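Filed under: Software / Motion Planning / Interviews

Clurura's planner gives up early, and its author wants it that way

Sorin Munteanu maintains the motion planning layer at Clurura, which writes control software for two-arm tabletop systems. The October release replaced most of that layer. He spoke by phone on a Saturday morning and kept to the subject.

The old planner treated both arms as one mechanism and searched the combined joint space. "It was correct and it was slow," Munteanu said. "You would ask for a mug to be lifted off a peg and wait 7 seconds for a path. Then perception would update the mug pose and you threw the path away."

The new version plans each arm separately and checks the pair against a shared schedule. If the two paths conflict, one arm is delayed. If a delay does not resolve the conflict within 10 attempts, the planner returns a failure code and stops.

Munteanu regards the failure code as the main feature. "The task layer can do something with a failure. It can pick the other arm, or another object. It can't do anything with a planner that is still thinking."

Perception runs as a separate process called Khoo. It publishes object poses with a covariance attached, and the planner inflates its collision shapes to match. Plates standing in a rack cause the most trouble, according to Munteanu, as the rim is thin and the depth estimate along it is noisy. "The inflated plate swallows the slot next to it. The planner then reports that the slot is occupied. From its point of view this is true."

His fix was to let the inflation be directional, wide along the camera axis and narrow across it. The change took two lines in the planner and most of a month in the tests.

Mugs on a stand raise a different problem. A handle looped over a peg is a constraint, and a straight lift will jam. Clurura stores a short exit motion for each peg, expressed in the peg's own coordinates, and hands over to the planner once the handle is clear. Asked whether the exit motions could be learned, Munteanu said they could. "We have 5 of them. I can read all 5. I would like to keep that for a while."

Logging has also changed. Every planning request is now written to disk with the pose set it was given, so a failure can be replayed without hardware. The replay tool, Mambridge, is a command-line program and will remain one. "People ask for a window with buttons. I ask them what they want to press."

The next release will address handovers between arms, which the schedule does not yet represent. He declined to give a date.

We use cookies to remember your reading preferences. Manage settings | Accept

Comments

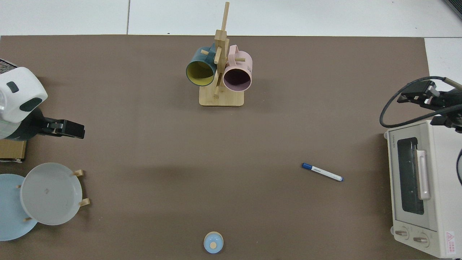 Gadisa Tsegaye
Delaying one arm is fine until the delayed arm is the one holding something over the other's goal. Does the schedule know about the held object's shape, or only the links? We had to add that ourselves.

clistasstead
Second the request for directional inflation as a per-object setting. Global is too blunt for us, flat things and tall things want different values.

Gadisa Tsegaye
Per-object would help here too. Also, please document the failure codes.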